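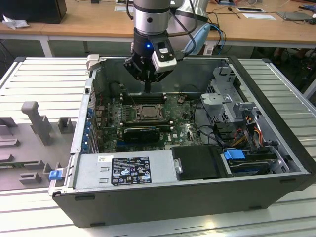 An open desktop tower, side panel off.

24/02/2023 | By the Livden office desk
Print | E-mail

The quarterly supply budget has landed, and it comes to $595, down from $764. Skorkard, our expense tracker, has greeted the news with a cheerful green check mark. 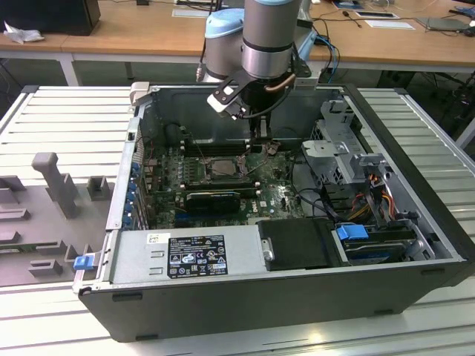
Coffee survives until March. After that, the good beans give way to whatever Stetatitz sells in the seven-pound sack. Sticky notes are now yellow only. Claims go to extension 264.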